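Usuga Coffee Demos, read this before you train on it
Last edited 5/8/22 by Dayana Cuervo

What it is

600 demonstrations of one coffee task, done in simulation. A person drives a two-armed humanoid by remote control and the simulator logs joint angles, gripper commands and rendered views. Yaneth Agudelo and Anselmo Montoya did all the driving.

What we don't believe about it

The Wudville writeup calls these "expert" demonstrations. I would not. Both drivers had 15 minutes of practice, and 520 of the episodes come from Anselmo, so a policy trained on the full set mostly learns his habits. He pauses before every grasp. Whether a robot should learn that is your problem, but know that it's in there.

"Success" is a flag set by a script. It checks where objects are at the last step and nothing else. Rocío Condori watched a sample and found episodes marked as successes that she would have thrown out. The flag has not been fixed.

Files

demos/ one folder per episode
splits/ train and held-out lists
notes/ driver comments, patchy
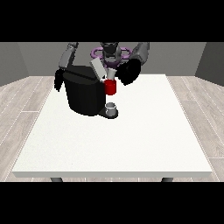

Contact is the weakest part. Small objects can hang in the air or slide into a gripper in ways no real kitchen allows, and the drivers learned to lean on that. Nothing is poured, so please don't report that your model makes coffee.

We have not tried any of this on hardware. Edith Grajales has asked Lurik for time on theirs. Until that happens, treat claims of transfer as a guess, ours included.

Known gaps

16 episodes have no driver comments. The Dridby loader skips them without a warning.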